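Home » Gear » Goalie » Review: Clesbridge 279 leg pads after a summer of beer league

Posted 2019-09-26 by Danica Hudec

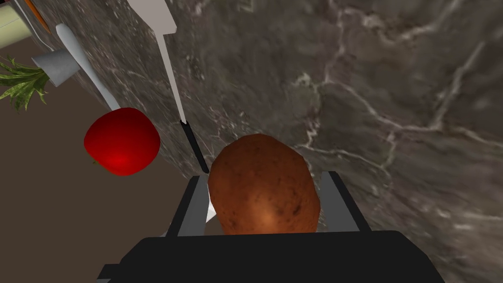 Why I finally bought new pads

My old pads were third-hand when I got them and they'd gone the colour of dishwater. The left knee stack had collapsed so badly that I was landing on my shin every time I dropped, and by the end of last winter I was icing it in the car on the way home (frozen peas, hockey sock, very glamorous). So in June I went down to the shop in Rodbridge with a number in my head, went a fair bit over it, and came home with a set of Clesbridge 279s.

I play twice a week in a women's league and once in a mixed pickup skate where the shooters are much better than I am. I'm a butterfly goalie who isn't very flexible, if that helps you decide whether my opinion is any use to you!

Fit and sizing

Clesbridge sizes run long. I've always worn a 33 and I ended up in a 32, and I still had a bit more thigh rise than I'm used to. If you can try them on with your own skates, do, and bring your knee guards too. The guy at the counter let me drop into my butterfly on the shop carpet over and over, with people stepping around me to get to the stick tape.

The calf wrap is wide. I have skinny calves and had to pull the elastic nearly all the way through before the pad stopped wandering. Once I had it set I left it alone and it hasn't moved since.

On the ice

Okay, the good stuff. These slide SO well. My first skate I pushed off for a simple post-to-post and went straight past the post, which got a big laugh from our bench. It took me three or four games to stop overshooting, and now I can't imagine going back. The knee landing is firm and flat and my shin has stopped complaining.

Rebounds come off hard. With my old pads a low shot would sort of die in front of me and I could flop on it. With the 279s it's off to the corner or, if I'm lazy with my angle, right back to the slot. I've given up a few ugly ones that way. My defence has learned to look for the puck farther out, and I've been working on steering with the inside edge, so it's getting better.

They're light, too. I really notice it in the third period when we've only got two D on the bench and nobody's clearing the zone.

Straps and hardware

My one real gripe. The knee strap is held by a Velcro tab that's too short, and it popped open on me twice in one game in July. I swapped it for a Vaněk replacement strap, which has a proper buckle and a longer tail, and that sorted it out. On pads at this price I shouldn't have had to. The toe ties are the bungee kind and they're fine. I thought I'd hate them, being a skate lace person from way back, but they're quick to do up when you're running late.

How they're wearing

After 12 weeks the faces are covered in puck marks (I like that, they look like they belong to someone) and there's some fraying at the inside edge of the right toe, where I dig in against the post. The stitching everywhere else is tight. They dry overnight on the rack with a fan on them. Smell is still tolerable, but ask my husband and you might get another answer.

Compared with the Grultilars

My goalie partner has the Grultilar set, and we traded for a practice. Hers are softer through the knee and much kinder on rebounds, and they cost $200 less. They're also heavier, and I felt slow getting across in them. If you're newer to the position, or you play more of a stand-up style, I'd point you at those first.

Would I buy them again?

Yep, with the better strap on from day one. I'd get the white and navy next time, mind you. The all-white looked great for one skate.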